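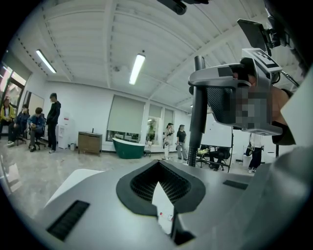

Figure 8. View toward the room, with a hand-held gripper in the foreground.

4.2 Room acoustics and reading speed

Reading speed was measured in the Tradberg building in May. Each of the 175 participants read the same text of 1264 words, first with the ventilation on and then with it off. Slower readers gained the most from the quieter setting. Tavares and Stankevičius report a similar pattern for school libraries in Lelov, although their texts were shorter.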